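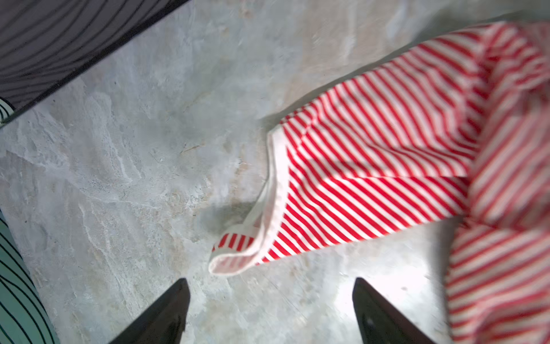
The red-and-white stripe of the Verkley line, with its white hemmed border.

FOR IMMEDIATE RELEASE

Sumov introduces Verkley, a line of striped textiles for the home and the wardrobe, together with a folding corner for small apartments

Wednesday, September 3, 2025. Sumov, maker of household textiles and simple clothing, is announcing today its new line Verkley. The line brings together kitchen cloths, table cloths and everyday garments in two striped fabrics, one in red and white and one in navy and white. Both are finished with white trim. At the same time the company presents the Verkley folding corner, a small arrangement of work surface, rail and storage where clean textiles can be laid out, folded and put in their place.

The line and the folding corner will be sold from this month in the 17 shops of the retailer Plakmont, and also through the mail order service of Sumov. The first delivery consists of 3,025 pieces, divided between the two colors.

A stripe that helps the hand

Verkley began with a complaint. Customers who wrote to Sumov after the previous line were pleased with the fabric, but several of them mentioned that plain colored pieces were difficult to fold straight. One letter, from a customer who runs a guest house, asked if it was possible to sew a line into the cloth that the person folding could follow.

The design department considered a sewn line and made several samples with it. They were not satisfied, as the sewing made a hard ridge and the cloth did not lie well. The stripe was a simpler answer. When one layer of a striped fabric is laid on another, the eye can see immediately if the stripes of the upper layer run in the same direction as the stripes below. If they do not, the fold is crooked and can be corrected before the next one is made.

"I have folded cloths all my life and I did not think that I need help with it," says Evdokia Karamanlidis, head of design at Sumov. "Then we gave the same cloth in plain and in striped to people in our office, and I was one of them. My plain one was not good. I was a little ashamed. The striped one I corrected two times without thinking, and it was straight."

The white border has a similar purpose. It makes the edge of the piece easy to find, also when the piece comes out of the laundry basket in a bunch and the corner is rolled into itself. Ms. Karamanlidis recommends to begin always with the border: look for a white corner, take it, and let the rest of the fabric hang from it before putting it on the table.

The red and the navy were chosen after a longer discussion. A green stripe and a yellow stripe were also woven as samples in February, but the yellow was too weak beside the white trim, and the green will perhaps return at a later time. The stripes in the line are not all of the same character. In the garments they are allowed to change direction with the cut, and in the cloths they run from one end to the other.

The folding corner

Many customers of Sumov live in apartments where there is no separate room for laundry. The folding is done on the bed, on the sofa or on a kitchen table which must be cleared first. The Verkley folding corner is intended for such homes. Its base is a flat board with a gray marble pattern and soft white veining. A silver aluminum rail goes across the back wall, and a black perforated shelf hangs from it on small clips. At the end of the rail there is a white mesh holder, open at the top, where one can put the small things that always are lost on laundry day, for example a single sock or a button that must be sewn again. A second rail on the side wall is free for hangers and hooks.

The wall covering was made for the line by the pattern studio Theodorakopoulos. It shows large curling waves in mint green, dusty pink and charcoal gray, with fine black lines along each band. It covers the back and both sides, so that the corner has a character of its own and does not look like a part of the kitchen or the bedroom where it stands.

"We were asked for something calm, and the first proposal was very calm, a pale gray with dots," says Kalliopi Konstantinidis of Theodorakopoulos. "Nobody from Sumov said anything bad about it. They also did not say anything good. For the second meeting we brought the waves, and in this meeting everybody was talking at the same time. I understand that it is a strong pattern. But folding is a quiet work, and I think that the eyes are happy to have something to look at when they leave the table."

The gray board gives a quiet ground for both colors. A navy-and-white garment can be spread across the middle of it while the red-and-white cloth waits crumpled behind, and the two are still easy to tell apart.
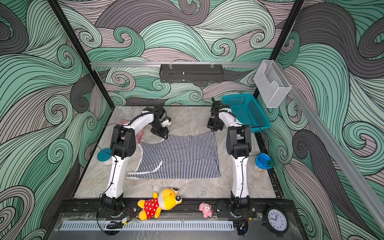

How to fold a Verkley piece

With each piece comes a printed card with folding advice. The text of the card was written by Kevser Dağdelen, who is responsible for product information at Sumov, and it is kept short. We give it here in full for readers of the trade press who have asked for it.

Lay the garment flat with the neckline to your left. Smooth it with the open hand from the middle to the outside. Do not pull on the trim.

Bring the lower hem and the shoulder line in order first. The rest follows them.

Fold one side to the middle and look at the stripes. When they run in the same direction as the layer below, continue. When they cross, open the fold again.

Fold the other side in the same way, then fold once more across the length.

For cloths, hold two corners by the white border, shake one time and lay down. Fold in half, and in half again. A corner that curls can be pressed flat with the finger before the next fold.

Ms. Dağdelen tested the card with colleagues and with their families, and changed it after each round. "In the first version I had a lot of words about the sleeves," she says. "My mother-in-law read it and asked me why I explain to her what is a sleeve. I took it out. The part about the direction of the stripes I kept, and this is the part that people repeat to me."

The border was also changed during the testing. In the early samples it was narrow and the corners tended to turn under when the cloth was put down in a hurry. The wider strip of the final version gives the fingers more to hold, and it makes a clear light line between the stripes and whatever surface is under them.

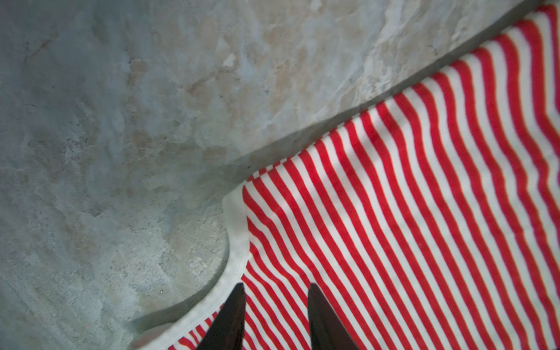 The wider strip needs more fabric and more time at the sewing machine, and for this reason the price of the kitchen cloths is a little higher than in the previous line. Sumov decided to accept this. Samples of both versions were shown to the buyers of Plakmont without saying which one was the more expensive, and the buyers preferred the wide one.

Care and returns

All Verkley pieces can be machine washed. Sumov recommends to wash the red pieces separately the first two times, and to dry both colors away from direct sun. The trim should be ironed from the back side. The board of the folding corner is cleaned with a soft damp cloth and without abrasive powder. The wall covering can be wiped, but it should not be used directly beside a stove.

Pieces that were bought in a Plakmont shop or by mail order can be returned within 99 days, also if they have been washed. The folding card does not need to be included. Customers who want only the card can ask for it at the counter without a purchase.

Where to see the line

The complete line, with the folding corner built up, will be shown in the larger Plakmont shops. In the smaller ones the cloths and the garments are available from the shelf, and the folding corner can be ordered.

"Our customers like to touch first," says Rui Carvalho, buyer for home textiles at Plakmont. "A striped cloth in a plastic bag is only a striped cloth. So we asked Sumov to send us pieces that are open, and we will put them on a table where people can fold them and leave them badly folded if they want. The shop staff knows about it already."

On Saturday mornings during the first month, Junpei Hamada from the Sumov customer service will visit several of the shops to answer questions about washing, folding and repair. Customers may bring older Sumov pieces with loose hems, and Mr. Hamada will tell them if a repair is possible. The list of visits can be found at the entrance of each shop.

About Sumov

Sumov produces household textiles and everyday clothing for private homes and small guest houses. Its products are sold through Plakmont and by mail order.

Press contact

Kevser Dağdelen, Product Information, Sumov. Fabric samples in both colors and the printed folding card can be requested by the press in writing. Please mention the name of the publication and if you prefer the red or the navy stripe.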